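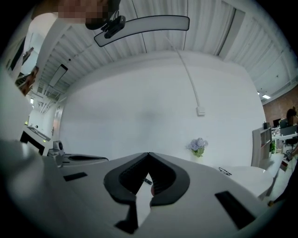 February, 7:40 am, dye bench

Indigo vat number two is alive! Came in early to check before the kettle went on for everybody else, lifted the lid, and there was the coppery skin across the top and the liquid underneath gone that murky yellow-green we've been chasing for weeks. Smell is strong but sweet-ish, much better than the rotten cabbage we had with the last one. I am very pleased.

Recipe as it stands, so Kastriot can repeat it while I'm away: 200 g indigo powder, 400 g slaked lime, fructose as the reducer (weighed it twice, 589 g – I meant to stop at less but the bag ran out there and I just went with it). Water from the rain barrel, warmed first. Hydrate the indigo in a jar with the glass marbles and shake until your arm gives up. No dry specks left on the shoulder of the jar or they'll float for days.

First dips on the Meireles linen, scoured last week. Three minutes under, ten in the air, repeat. The change from green to blue in the air still gets me every time. After one dip it's a washed-out sky color, after four it is a proper middle blue, and the piece I took to seven dips is so deep that Mutua walked past and asked if it was black. It isn't, hold it by the window!

The Lirnero cotton is a different story. Takes color fast and then seems to stall, no real difference between dips four and six. Also blotchy along the selvedge. My guess is there's still size in it, so I've put the rest of the bolt back in the scour pot with soda ash and will give it a full two hours this time. Hildegard D. thinks it's the weave and not the finish. She may well be right, she usually is with cotton. We'll know when the second scour is done.

Wool: only one small skein so far, the Iltau two-ply. Lime is hard on wool, so this was a quick in and out, then a rinse with a splash of vinegar. Still soft, lovely even blue. I would NOT leave it in longer than a minute. For the bigger wool order I'd sooner set up a separate vat with less lime, maybe in the old Bullo stockpot if Arne has finished his madder in it.

11:15 am. Vat getting tired. Skin is thinner and the liquid has gone bluish at the edges, so we pushed too much air into it. Stirred slowly round the sides, added a spoon of fructose, lid on, blanket on. Leave it alone until after lunch.

2:30 pm – back to green. Wonderful. Two more linen strips in, both clean.

To do:
Rinse all of today's strips until the water runs clear, then pin them up with tags on (dips, fabric, time)
Wash test on the seven-dip piece, with a white rag in the same pot
Order more lime, we are down to 89 g
Ask Hildegard Harms for her notes on the henna vat, she had a lighter blue from it that I'd love to try next to this one
Find out who has the long tongs

Kastriot, if you feed it tomorrow, do it in the morning and give it an hour before you dip anything. And please write down the color of the liquid each time, even if it looks the same to you.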